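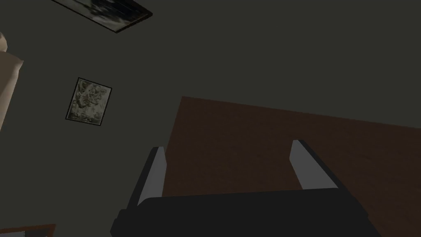
Pedido: vendas da Kamlow em falta no relatório consolidado do grupo
Aberto por: Xiaoyan Lu, controlo de gestão, Skovdale
Data: 25 de setembro de 2024
Prioridade: alta
O relatório anual por insígnia não inclui 568 linhas de venda da Kamlow, todas de março. O total do grupo sai abaixo do valor que a contabilidade já fechou. As linhas em falta pertencem à família "Decoração de parede", que abrange quadros de moldura fina e escura com motivos esfumados em preto e cinzento, como o que está pendurado na parede cinzento-escura. As outras famílias da mesma insígnia batem certo.

Nima Daneshvar, suporte 1.ª linha
Repeti a extração com o filtro da Kamlow e obtive o mesmo resultado. O ficheiro de origem tem as linhas todas. Perdem-se na importação para o Milia. Passo à 2.ª linha.

Davoud Heydari, suporte 2.ª linha
O registo da importação mostra 17 códigos de artigo rejeitados com a mensagem "família sem correspondência". A família foi renumerada em março e a tabela de equivalências do Milia ficou com o código antigo. O importador ignora a linha e não devolve erro ao utilizador.
Xiaoyan, confirma se a Gunnlaugsson usa a mesma tabela?

Xiaoyan Lu
Usa, mas não vende esta família. Os valores deles conferem com a contabilidade.

Davoud Heydari
Equivalência corrigida em testes. Reimportei março e entraram as 568 linhas. Preciso de autorização para produção, porque o período está fechado.

Zohreh Ghasemi, contabilidade
Autorizado. Reabri março só para a Kamlow. Avisem quando puder fechar.

Davoud Heydari
Importação feita em produção, sem rejeições. Podes fechar o período.

Xiaoyan Lu
Total do grupo igual ao da contabilidade. Por mim está resolvido.

Estado: resolvido
Pendente, em pedido separado: alerta por correio quando o importador rejeitar linhas. Atribuído a Senyo Nyarko.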